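Collecting Fridge Demonstrations Without Losing Your Week
Posted by Kha Trình, 3/20/22
Filed under: Dirano, data, teleop

If you have come to this page, somebody has told you that the policy needs more data, and that somebody has then left the building. Welcome. What follows is how we record demonstrations of the fruit-and-fridge task on the Dirano setup. It assumes the robot is already calibrated and that you have done the Oltero teleop course, or at least the part with the emergency stop.

The task sounds easy when you say it out loud. There is fruit and a basket on a desk. There is a refrigerator next to the desk. Open the fridge, move fruit between the two, close the fridge. A four-year-old can do it and will want a snack afterward. The robot needs 80 good episodes per variation before it stops embarrassing us, and "good" is the word that will eat your afternoon.

What you need

The humanoid, powered and standing
One desk, one fridge, one basket
Plastic fruit (real fruit changes color over a week, and your vision model will learn the week)
The Vutum recorder running on the lab machine, with at least 90 GB free
A second person with a hand on the stop button and no phone in the other one

Step 1. Park the robot

Stand the robot facing the fridge, close enough that the working arm reaches the door without the torso leaning. If it has to lean, you are too far back. If the elbow folds up against the shell, you are too close. Put a strip of tape on the floor once you like the position, then ignore the tape and vary the position by a hand's width between episodes. The tape is for getting back to sanity.

Check the tether before anything else. It should hang behind the robot with slack all the way to the floor and should not pass under either foot.

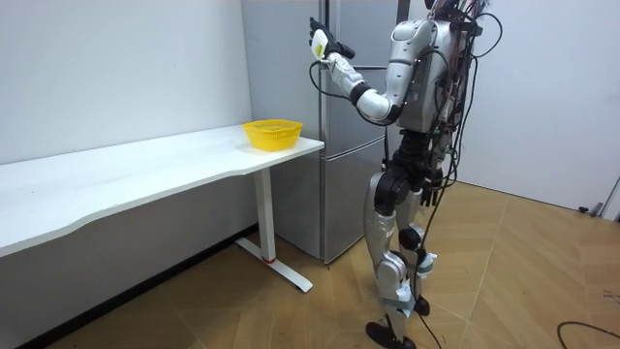

Now bring up the recorder and look at the head view, which is the only view the policy will ever get. People love to set up a task from where they are standing, with their own two excellent eyes, and then wonder why the model can't find the handle. If you can't see the thing you need on the monitor, neither can the robot. Tilt the head until the near end of the desk and the side of the fridge are both in view, and write the tilt angle on the whiteboard. Please write it on the whiteboard.

Step 2. Set the starting state

Every episode starts from a reset, and a reset is different every time. This is the part new operators fight us on. They put the basket back exactly where it was, squared up and lovely, and by episode 11 we have a robot that can operate one basket in one spot on Earth.

Move the basket. Turn it a little. Put the fruit at one side, then the other. Leave a variation with no fruit at all, so that the policy doesn't learn to grab air with confidence. Tùng Thân keeps a reset sheet taped inside the cupboard door, with positions you can roll for if you don't trust yourself to be random. You shouldn't. I once believed I was placing a basket at random for an entire session, and the plot came out as a dot.

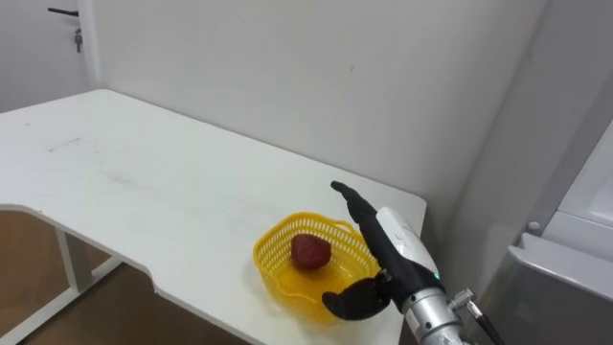

Thumb near the rim, one piece of fruit inside. The hand should stay in view while you work at the desk.

Step 3. Start recording before you move

Press record, count one breath, then begin. Vutum drops a few frames at the start of a file, and if you are already moving, the first thing your episode shows is an arm in mid-decision. We trim idle time automatically. We have no tool for adding back what was never recorded.

Say the task name into the headset at the start. It feels silly, and it will save you when two files end up with the same label in the Masanja archive, as two files always do.

Step 4. Open the door

Operators will try to open the fridge the way they open their own, with a careless yank from the wrist. The robot's wrist does not do careless. Bring the hand in slowly, make contact, pause, and then pull with the whole arm.

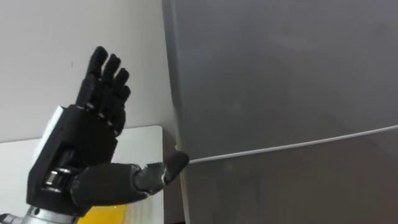
Contact is where most episodes are won or thrown in the trash. The learner can't copy what you intended, only where the fingers went, so your approach has to look like a decision. When you work near a seam between two panels, keep the four fingers up and together and let the thumb do the touching, with its tip right at the end of the line, so the head camera gets a clean look at the spot that matters. If the fingers wander in front of the thumb, you are teaching the model that doors are opened by a dark blob. Hold contact for a beat before you apply force. If the thumb slides, back off and try again inside the same episode. Recoveries are worth more than perfect runs, and we tag them separately.

You get 3 attempts at contact. After the third, stop the episode, mark it "failed: contact" and reset. Don't delete it. We use the failures, and I would also like to be able to prove to Tùng that the gasket is stiff.

Step 5. Move the fruit

With the door open, bring the hand to the fruit and close the fingers more slowly than you think you need to. The headset makes distances look shorter than they are. Everyone squeezes early on their first day, and everyone has sent a plastic orange under the desk.

A few rules for this part:

One piece of fruit per episode, unless the variation sheet says otherwise.
Never correct a grasp by bumping the fruit on the shelf. It works, the model will learn it, and you will be watching it do that until April.
When reaching into the fridge, come in over the front ledge with room to spare. The ledge does not move. The fingers are expensive.
Keep the basket in view if you can. It gives the policy something to steer by when the inside of the fridge is all pale plastic and glare.

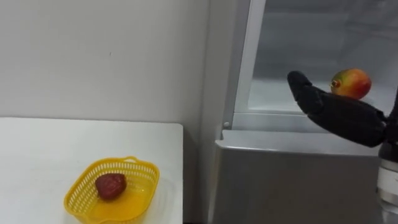 Step 6. End the episode cleanly

Bring the arm back to the rest pose with the hand open, then hold still for a breath and stop recording. An episode that ends with the hand halfway home teaches the robot that halfway home is a fine place to live.

Label it right away. You have four choices in Vutum: success, success with recovery, failed, and discard. Discard is for hardware faults and people walking through. It is not for episodes where you feel your technique let you down.

Step 7. Check the batch

After every block of episodes, play back a handful at double speed with the second person watching. You are looking for the following:

Head view blocked by the forearm during contact
The same starting layout more than twice in a row
Gripping force flat at zero (the glove has come unplugged again)
Long pauses where the operator was talking to somebody

If you find one bad file, look at its neighbors. Bad files travel in groups, usually starting when the operator got hungry. Swap operators before that point. A tired person makes slow, wobbly demonstrations, and the policy will reproduce the wobble with great fidelity.

Uploading

Plug in the drive, run the Masanja sync and wait for the green line. Leave the local copy alone until the next day. If the sync complains about timestamps, restart the recorder machine and run it again before you message me.

Known problems: the left glove reads warm after an hour, and the head tilt drifts down a little over a long session. Recheck it against the whiteboard, where you wrote it.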